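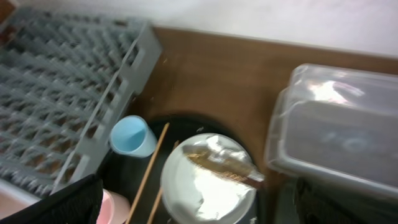
Plain wooden chopsticks, and the round black tray I keep them on

I've been writing these little product pages myself since I started the shop, and the chopsticks are still the ones I get the most mail about. So I've rewritten the page properly for January 2021, with the things people keep asking me tucked in where they belong. If you only want to order a pair, the options are at the bottom. Otherwise put the kettle on!

The chopsticks go by the name Sầm in our range. They're long, thin and light tan, with no painted ends, no pattern and no lacquer. I went looking for something plain after years of owning a drawer full of shiny ones that slid off every noodle I ever pointed them at (my own technique may have had a part in that, but still). Bare wood has a bit of grab to it. You notice it straight away with rice, and you notice it even more with anything saucy, like braised tofu or those slippery glass noodles my family fights over.

The colour shifts a fair bit with the light. In my kitchen, next to the brown counter, they can look quite orange, and by a north window they're nearly straw-coloured. The wood varies from batch to batch as well, so if you order now and add more in April, please don't expect a perfect match. I like them a bit mixed, but I know some of you don't, so buy your full number in one go if it'll bug you.

What they're like to use

Light! That's the first thing everyone says. If you're used to metal ones these will feel like nothing at all, and for the first meal or two you'll probably squeeze too hard. Relax your hand and hold them a little further up than feels natural. Kids do fine with them, and if yours are still at the stabbing stage, well, they're good for stabbing too.

They're also long enough that I use them at the stove – turning dumplings, fishing out a bay leaf, separating noodles in the pot. I wouldn't leave them resting in a hot pan, though. I did that with an early pair and ended up with two very fancy plant labels.

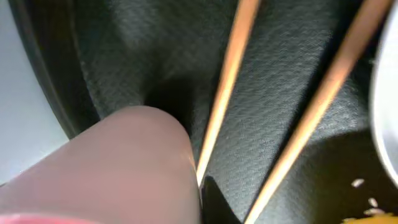
Sầm chopsticks on dark grey cloth.

Washing and drying

Hand wash, warm water, ordinary dish soap, and a quick wipe with a tea towel. Please don't soak them. I know it's tempting to leave everything in the sink until the show's over, but bare wood drinks up water and then it goes fuzzy at the tips. The dishwasher does the same thing, only faster.

For drying, stand them up or lay them somewhere with air around them. A peg-style dish rack is a bit of a trap, as thin sticks love to slip down through the gaps and you find them a week later under the rack. I use the cutlery cup, or I just lay them on a folded towel overnight. Once or twice a year I rub mine with a drop of food-safe mineral oil and leave them till morning. You don't have to, but the colour comes up beautifully.

If a tip does go rough, a few strokes with very fine sandpaper will sort it out. Rinse, dry, carry on.

The tray

The Wostora tray is the other half of this page, because so many of you wrote in about it after seeing it in my kitchen. It's round and black with a raised rim, and the base has a fine texture with a faint grid to it. I bought my first one for tea and it's ended up being used for everything. Cups, chopsticks, a bowl with foil over the top waiting for whoever's home late – it all goes on the one tray and gets carried over in one trip.

I'm a big fan of the rim. It's high enough to catch what falls, and with rice on the menu something always falls.
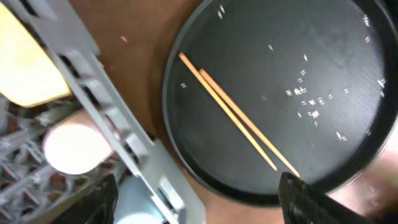 Being black, the tray does show up every pale crumb, and I'll admit I went back and forth on that before I decided to stock it. In the end I think it's a plus. You can see what needs wiping, you tip the lot into the compost and you're done. On my old speckled tray I'd find dried grains two days later, usually with my sleeve.

To clean it, use a soft cloth or sponge and some soapy water. If something has dried into the texture, lay a wet cloth over it while you do the rest of the dishes and it'll lift. Skip the scouring pads, as they leave greyish marks that don't come out (ask me how I know).

Ordering and sizes

Sầm chopsticks come in sets of 4 pairs or 6 pairs. I also keep a few bundles of 16 pairs for people who host big family dinners, but those go quickly around the holidays. The tray is sold on its own, one colour, one size.

I pack everything myself and ship from Storncombe. Orders go out in plain paper with no plastic, and the chopsticks are wrapped separately so they don't rattle around on the tray. If you're ordering both, they travel in the same parcel and you only pay postage once.

The Prorau chopstick rests that used to be on this page are sold out for now. I've asked for more and I'll put them back up when they land. In the meantime a folded napkin does the job nicely, and so does the edge of the tray.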